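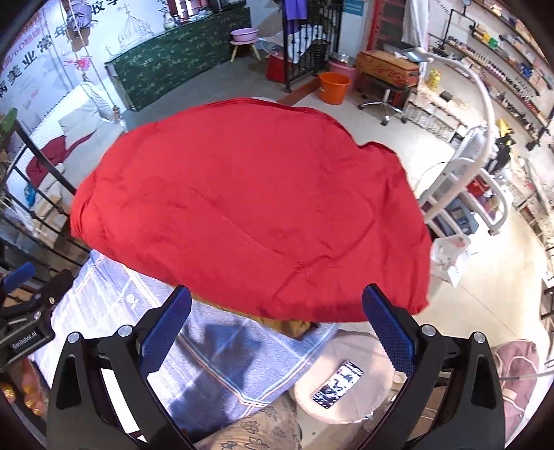 1/ New result from the Rillow project: where to grasp a piece of cloth when its outline tells you very little. Short thread, preprint link at the end.

2/ Most folding pipelines look for corners first. On a flat towel that works. On a wrinkled cloth with rounded or tucked edges, the corner detector returns points on creases, and the grasp lifts the middle.

3/ We dropped corners. The Plarko model scores every point along the visible edge for one thing: if two fingers close here, how many layers do they hold?

4/ Training data is 1000 demonstrations recorded with hand-held grippers in furnished rooms. No lab tables. Another 272 were held out, all from rooms absent in training.

5/ Each held-out demo was replayed with 4 scoring variants. Edge scoring beat the corner baseline in all rooms but 2. Both exceptions had patterned bedding under a patterned cloth.

6/ Removing depth input hurt less than expected. Removing the wrist view hurt a lot. Most of the layer information comes from the last few inches of approach.

7/ Known limits: sheer fabric, fringe, anything heavier than a bath towel. The model also has no notion of when to stop smoothing and start folding. That is still a hand-set threshold.

8/ Code is in the Firkent repo under edge_score. Preprint is linked from the same page. Weights follow in February.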